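Progress report to the Bech Fund
Early Counting at Home: lending library and parent sessions
Reporting period: autumn through April
Prepared by Kavinda Cassim, program lead, Ploslow Family Center

1. Where we are

Auður Overgaard asked us in her last letter to leave out the success stories and say plainly what the grant has bought. I was glad of the request. The application promised that regular loans of counting toys, together with parent sessions, would leave children better prepared for kindergarten math. Halfway through, I can report that the toys are being borrowed. I can't report that anybody is better prepared, and I doubt the way we set this up will let me say so at the end either.

The lending library opened a month later than planned, after a dispute with the building owner over the storage room. Loans have passed 1,000 since then. That figure went into our newsletter with a good deal of cheer, but a loan is a toy leaving the building. A family who renews the same set four times shows up as five loans. I asked the front desk to start recording renewals separately, and they have done so from February on. Anything before that is mixed together and can't be untangled.

2. The parent sessions

We planned for 30 families in each round of sessions and reached that on paper both times. Sign-up and attendance are different things. In the first round the opening evening was full and the last was so thin that the session leader pushed the chairs into one corner. The second round held up better, which staff put down to the new start time of 5:30. It may also have been the free supper, which began the same week. We changed both at once and now can't tell which one mattered. That was my decision and I would not repeat it.

Parents who filled in the exit form were very positive. I would not lean on this. The form was handed out by the person who had just run the session, it had no box for "no difference," and the parents who had stopped coming never saw it.

3. Materials

The buying list grew out of a catalog and a long afternoon of opinions. Most of what we own is number boards, peg sets, dominoes, and picture books in English and Spanish. I have doubts about how much of the shelf teaches quantity and how much teaches the names and shapes of the digits. A child can learn that the curly one goes in the curly hole and still have no idea that seven is more than five. Session leaders have been asked to spend their time on the second problem. 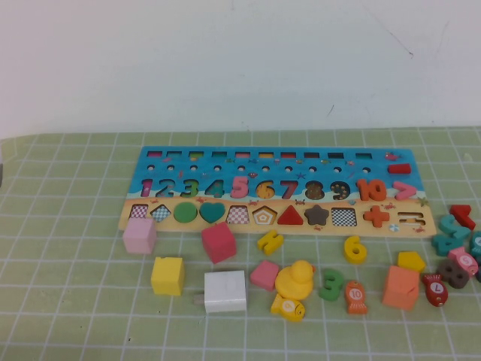
Number board with an ocean and beach design, 1 through 10.

We spent 2,000 dollars on materials against the budget line, all of it before the winter break. Replacement has been the weak spot. Small parts go missing, and a set with a gap goes back on the shelf because checking it takes longer than the desk has. We bought the Masska inventory software on the strength of a demonstration. It tracks whole sets well enough, but our losses are pieces. Staff have gone back to a paper card inside each bag, and I have cancelled the renewal.

4. The outside evaluation

Troltaron delivered the baseline report in January. It is tidy and reads well. It compares our children with children at one other center, where families were not asked to join anything and where fees are higher. Any gap between the two groups next year could come from that alone. I raised this with them and was told the comparison is "indicative." I would ask the Fund to treat it as weak evidence whichever way it points, including if it flatters us.

5. Changes for the second half

We will keep the 5:30 start and the supper, and change nothing else until the third round is over. Exit forms will be mailed to every family who signed up, including those who dropped out. We will offer 3 short counting tasks at the first and last session, given by someone who does not lead the group. Families can decline.

6. Request

I am asking to move the unspent software money to desk hours, so that returned sets can be checked before they go out again. No additional funds are requested. If the Fund would prefer the money back, please let me know before we post the summer schedule.

Kavinda Cassim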